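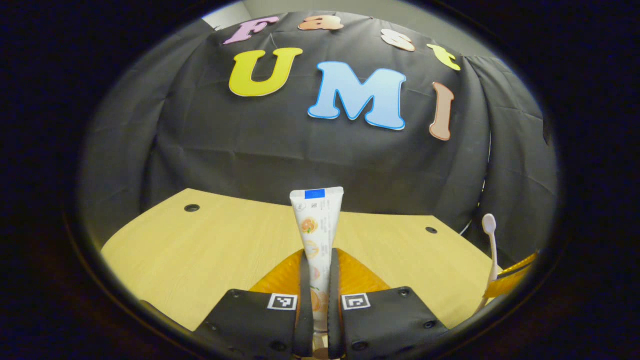

Ercombe, August 23, 2021

**Will cut-out letters stay up on black cloth?**

I want a name across a black cloth backdrop for a leaving do, in pastel letters with a pale edge. The Gesska packet says its sticky pads hold "any fabric". I doubt it. Has anyone tried them for longer than an evening?

Razia Sial

**Plirnen**

I wouldn't trust the packet either. Mine held for 2 hours on cotton, then the heavier letters went. Safety pins through a felt tab on the back, 4 to a big letter. Iron the cloth first, whatever the shop says about creases dropping out.

**Rotich**

pads are fine, just press harder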